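How to repoint a small part of an old brick wall

Posted 5th December

Many people ask me if they must call a mason when the mortar between the bricks starts to fall out. For a small indoor area you can do it yourself in a weekend. 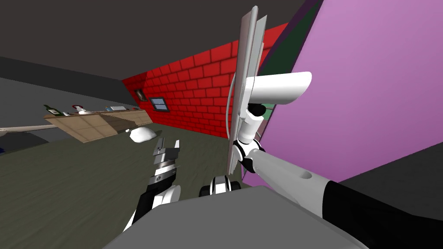
First you should know which mortar is in your wall. Our house in Lorness has soft lime mortar, and a hard cement mix would break the faces of the bricks after some winters. Scratch the joint with a key. If it becomes powder easily, it is probably lime, and you should use lime again. I bought a ready bag from Grodley and it was enough for 398 bricks.

Rake out the old joints with a plugging chisel to a depth of two times the height of the joint. Go slowly – the edges of old bricks break very fast. Wear glasses and a dust mask. Then brush everything clean and spray the joints with water the evening before, and again just before you start.

Mix only as much as you can use in one hour. It should stay on the trowel when you turn it over. Push it in with a narrow pointing iron, first the vertical joints and then the horizontal ones. Deep holes need two layers.

When the mortar is firm like hard cheese, tap it with a stiff brush. Cover the wall with damp cloth for 3 days and wet the cloth each morning. Do not put a heater near it.

I will write in January about limewash for the same wall.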